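Häufige Fragen zum Einpacken mit Tüchern

Runeo ist unsere offene Packwerkstatt in Stornell. Wir wickeln Geschenke, Mitbringsel, Flaschen, Bücher und alles, was sonst in Papier landen würde, in Stoff. Hier sammeln wir die Fragen, die per Mail oder am Tisch immer wieder kommen. Die Liste wächst, und wir freuen uns über jede neue!

Muss ich nähen können?
Nein, überhaupt nicht. Ein Stück Stoff und zwei Hände reichen. Wer mag, säumt die Kanten, aber auch ein offen geschnittenes Tuch hält einen Knoten (es franst halt ein bisschen, und manche finden gerade das schön).

Welche Größe soll mein Tuch haben?
Faustregel: Die Diagonale des Tuchs sollte dreimal so lang sein wie die längste Seite des Gegenstands. Für eine 26 cm lange Schachtel sind das 78 cm Diagonale, also ein Quadrat von 55 cm Kantenlänge. Unser größtes Tuch misst 114 cm im Quadrat, damit bekommt man auch ein Kopfkissen oder einen mittleren Blumentopf transportiert. Im Zweifel lieber etwas größer, aus überschüssigem Stoff lässt sich immer noch eine prächtige Schleife binden.

Welcher Stoff eignet sich?
Baumwolle und leichtes Leinen sind wunderbar. Sie rutschen nicht und lassen sich fest knoten. Seide sieht herrlich aus, löst sich aber gern von allein, da hilft ein doppelter Kreuzknoten. Von dickem Frottee raten wir ab, der Knoten wird einfach riesig.

Was ist ein Hullow?
So nennen wir unsere Wickelart für alles Runde, bei der beide Enden eingedreht und oben zusammengeführt werden. Der Name ist beim Herumprobieren entstanden und geblieben. Geübte brauchen dafür keine Minute, beim ersten Mal darf es gern ein Viertelstündchen sein.

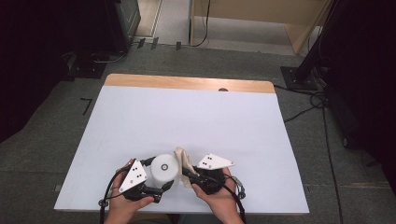
Wie packe ich Rollen, Dosen und andere Zylinder ein?
Runde Sachen sind unsere Lieblingsaufgabe, weil man den Stoff so schön straff ziehen kann! Breitet das Tuch mit einer Spitze zu euch aus, legt den Gegenstand quer darauf und rollt ihn von euch weg, bis nur noch die gegenüberliegende Spitze herausschaut. Dann die Seiten eindrehen und über der Mitte verknoten. Ein Zylinder, der auf der Seite liegt wie der weiße auf dem Foto, ist dafür schon in der richtigen Lage. Ein so zusammengebauschtes Tuch wie das beige rechts daneben streicht ihr vorher einmal glatt, sonst wickelt ihr die Falten mit ein und die Enden werden ungleich lang. Bei glatten Dosen hilft es, das Tuch vorher zur Hälfte zu falten.

Worauf arbeite ich am besten?
Auf jeder ebenen Fläche, die größer ist als das ausgebreitete Tuch. Eine helle, glatte Unterlage ist praktisch, darauf sieht man sofort, ob das Tuch gerade liegt. Zu Hause tut es auch der Küchentisch oder, bei ganz großen Tüchern, der Fußboden.

Kann ich etwas Zerbrechliches einpacken?
Ja, mit einer zweiten Lage. Wir nehmen gern ein altes Geschirrtuch als Polster und binden das schöne Tuch darüber. Zwei Gläser kommen nie direkt aneinander, zwischen ihnen muss immer Stoff liegen. Für den Postversand braucht ihr trotzdem einen Karton.

Mein Knoten geht ständig auf. Was mache ich falsch?
Vermutlich bindet ihr einen Altweiberknoten. Beim Kreuzknoten geht es erst rechts über links, dann links über rechts. Liegen die Enden am Schluss parallel zum Tuchrand, sitzt er. Stehen sie quer ab, noch einmal lösen und die zweite Hälfte andersherum binden. Das ist der Moment, in dem am Tisch regelmäßig gejubelt wird.

Wie wasche ich die Tücher?
Gefärbte Baumwolle beim ersten Mal allein und kalt, danach ganz normal mit der übrigen Wäsche. Feucht aufhängen, an den Ecken zurechtziehen, dann spart man sich meist das Bügeln.

Wo finde ich euch, und wann ist offen?
Im Hinterhaus von Bíró, zweite Tür links. Mittwochs ab 17 Uhr ist der lange Tisch für alle frei. Es gibt 11 Plätze, Anmelden ist nicht nötig.

Kann ich Tücher ausleihen?
Sehr gern! In unserem Regal liegen inzwischen fast 754 Stück, von taschentuchklein bis riesig. Nehmt mit, was euch gefällt, und bringt es gewaschen zurück, wenn ihr es nicht mehr braucht.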